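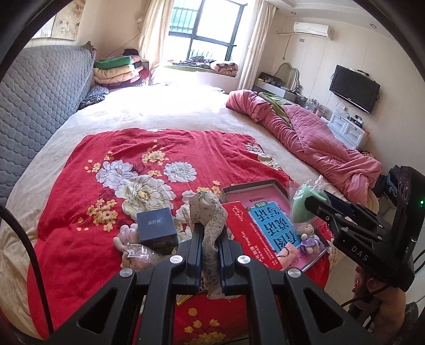
Good evening, everyone, and thank you for having me! I want to talk about flowers on household cloth tonight, and mostly about big ones. Small sprigs and stripes get plenty of attention already (Elsa Eklund's talk last February was lovely on sprigs), so I'm going the other way. Think of a bright red blanket with white and cream peonies spread over part of the bed, and little yellow blossoms as well. I love that yellow. Take it away in your mind and the red and cream get very heavy, very quickly.

Pause. Ask who grew up with a floral bedspread. Let them talk, they always want to.

So, scale. When I started drawing repeats at Girnia I made everything too small, because I was working at a desk with my nose on the paper. A bed gets seen from the doorway! My first peony was the size of a teacup and from across the room it looked like a rash. The second one I drew at 3 times the size, and suddenly there were petals.

Pass round the Hirano samples now. Start at the left, and remind people they can handle them.

While those go round, have a look for the repeat. Find one flower, then find its twin. On the green sample it comes back every 100 centimetres and most people need a minute to spot it. On the blue one you'll get it straight away, as all the stems lean the same way and your eye slides along them like a handrail. I drew the blue one, so I'm allowed to be rude about it.

Colour next. The Sakotska pattern book from our archive has 132 designs in it and I've been through every page, some of them far too often. Red grounds come up again and again, and my favourites leave the edges of the petals a bit rough, so the red nibbles into the white. Show page with the folded corner. Careful with the spine.

Washing question will come up. Cool wash, inside out, dry in the shade.

Finish with the Hondico remnants on the back table. Anyone who'd like a piece for patchwork, please help yourselves, and do come and show me what you make. Then questions, and tea.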